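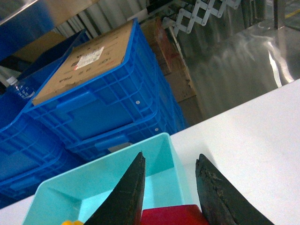
A red block in the tray, seen from the wrist camera between the gripper's two fingers.

Robot picks better after being shown fewer examples, says Cirnwood team

A research group at the Cirnwood robotics lab says it has found a way to teach a robot arm to sort and move small objects with less than half the usual number of human demonstrations. The method, called Drurell, is set out in a paper posted online in May. It's a decent piece of work. Whether it is the leap the lab's press notice makes it out to be is another matter.

The idea is easy enough to follow. Robots of this sort learn by copying. A person steers the arm through a job again and again, a camera at the wrist records what the gripper sees, and software is trained on the recordings. The Cirnwood group collected 1,911 of these runs at Skaltolari, a site fitted out with racking, blue bins and worktables. Drurell then goes through the pile and throws out the runs it judges to be repeats, or too clumsy to learn from. It kept 791.

A robot trained on the smaller set did slightly better at the test jobs than one trained on everything, according to the paper. The authors put this down to the bad runs being gone. That would fit with what plenty of people in the field have suspected for years, that a lot of the data being gathered at great cost is padding.

The trouble starts when you look at how the testing was done. Each job was tried 25 times. With so few goes, a couple of lucky or unlucky grabs can move the score by enough to swallow the gain being claimed. The paper gives averages but no spread, and the press notice gives only the best result.

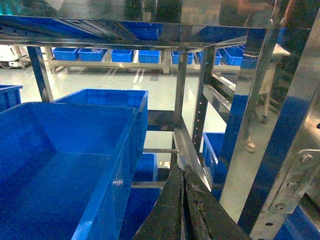 Nor was the test very far from the training. The robot was scored at the same site, on the same racks and tables, with bins of the same colour it had been looking at all along. The authors do say this, in a paragraph near the end. The press notice talks about "any warehouse, any shelf", and nothing in the paper backs that up. Steel shelving is a fair challenge for a camera, as it throws reflections about, but it is one challenge, and the robot had seen it many times before.

There is also the matter of what counts as a success. Lifting an object clear of the tray scored a full mark, even if the robot then dropped it. The paper says drops were "uncommon" and leaves it there. Anyone thinking of paying for such a system would want a number.

And the saving may be smaller than it sounds. Drurell picks its 791 runs out of 1,911 that somebody has already had to record. The hours at the controls have been spent by then. What is saved is computer time during training, which is worth having but is a much cheaper thing. The group says a later version will be able to tell operators during a session when they can stop. That version has not been tested.
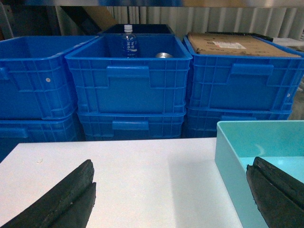

The gripper over the worktable, with a turquoise tray to the right and crates stacked behind.

A second lab, Vasilakis, has had the code since before the paper came out and has tried it on its own recordings. Its short note is more cautious. On 2 of its jobs the trimmed set did as well as the full one, and on the rest it did worse. Vasilakis thinks the method may be discarding rare runs that look like mistakes but teach the robot how to recover from an awkward grip. The Cirnwood group has replied that the settings were wrong for that kind of data, and has not yet said what the right ones would be.

The code is free to download. The recordings are not, although the lab says it hopes to release some of them once its partners agree. Until then, outsiders can't check which runs were thrown away.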